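3.2 Rules for contact with thin-walled containers

The Trindano protocol sets one rule before any grasp: both fingers must stand clear of the object's walls until the operator confirms alignment. Of 994 logged trials, 31 broke this rule and were left out.
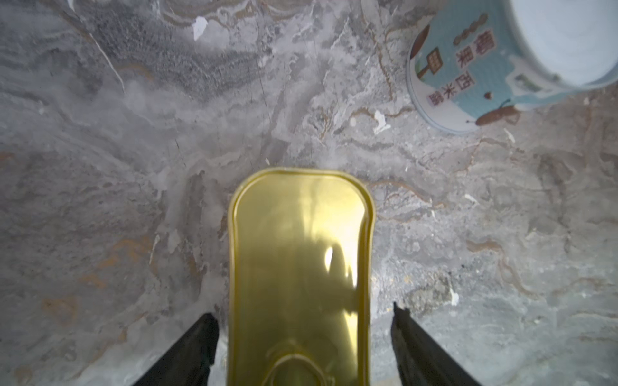

Figure 4. Gripper fingers on either side of a metal tin on a marble countertop.

Trials that were left out remain in the log – with the reason stated – so that other sites can review them.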